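Teleop in the garden sim, log handling feels like steering a wardrobe

zmensah
Started recording demos in the Barasa garden level on Tuesday. 57 episodes in, I have kept 7. I drive both arms with the hand controllers, and the moment a gripper meets the trunk I lose all sense of how hard I'm pushing. The lag doesn't help.
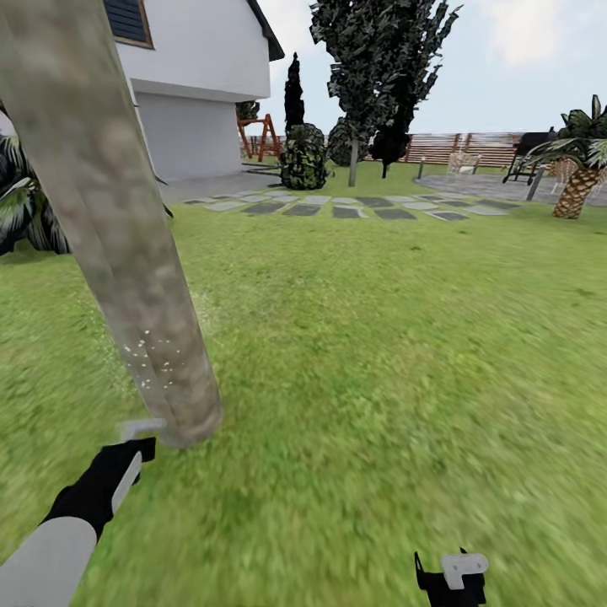

My approach so far is to bring the left finger in low, stop, then bring the right one round. By then my shoulders have gone and I start drifting towards the patio. Any tips, or is this simply my life until June?

ayuba_d
Turn your motion scaling down. Half speed feels daft for an hour and then you stop noticing.

fenixdown
Disagree with Ayuba. Slow demos teach a slow robot. We had 132 of them on Fenix and it approached everything like a man looking for his glasses.

ayuba_d
You can speed them up afterwards.

fenixdown
You can speed up the dithering as well, yes.

Valter E
Are you keeping the failed ones? I'd save any where you miss and then recover — ours got much better at second attempts once we left those in.

zmensah
Binned them all. Lovely.

gifty_t
Check the collision shape on the trunk before you blame your hands. Mine in Kundatero was nearly a hand's width fatter than the bark.

zmensah
Looking now. Back after tea.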